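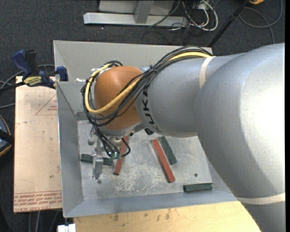 Hostville's bin picking kit gets a June ship date, and a lower price

Apr 4, 2026

Bostico has put a date on its bin picking kit. Orders are open now, first boxes go out in June. The Hostville firm sells it under the name Tunwood, and it is meant for shops that already own an arm and don't want to pay an integrator to teach it one more job.

What you get: a parallel gripper, two depth cameras, a small control PC and the software license for a year. No arm. Bostico says it has run the kit on KUKA arms at its own shop and will publish a full list of supported controllers before shipping starts. We asked for the list early. Not ready yet.

Setup is the main pitch. Mount the cameras, bolt on the gripper, show the software a handful of the parts you want lifted, mark out the bin. Bostico claims a working cell in 4 hours. That is with the cables already run, mind you, and with somebody in the room who knows the arm. Two early customers we spoke to took most of a day, and neither sounded upset about it.

Parts have to be rigid and under 600 grams. Bars, blocks, short tubing, castings. Bags and anything floppy are out for now. Long thin parts lying across each other used to be the weak spot in the trial version, with the gripper going for the bottom one and dragging the rest along. The new release ranks picks by what is lying on top, and plans the wrist angle so the fingers clear the bin wall. In the demo run Bostico shared with us, the kit went through 100 picks and stopped twice for help. Both stops were parts pushed flat against a side wall. The company says a nudge move to pull those parts back toward the middle is coming in a later update, no date given.

Cable routing is still left to the buyer. The manual now has a chapter on it, which the trial version badly needed. Hoses and camera lines want plenty of slack at the wrist, and the pick planner will happilly twist them up if the joint limits are left wide open. Set those first.

Pricing has moved as well. Bostico dropped the separate camera fee, so its one quote for the lot, and the second year of software can be skipped without the kit locking up. You just lose updates and phone support. Trial users can swap their old control PC for the new one free until the first kits ship.

Rutherford, which handles sales and repairs for Bostico, will have a demo cell open to visitors by appointment. Bring your own parts, they will run them. Spare finger sets are sold seperately.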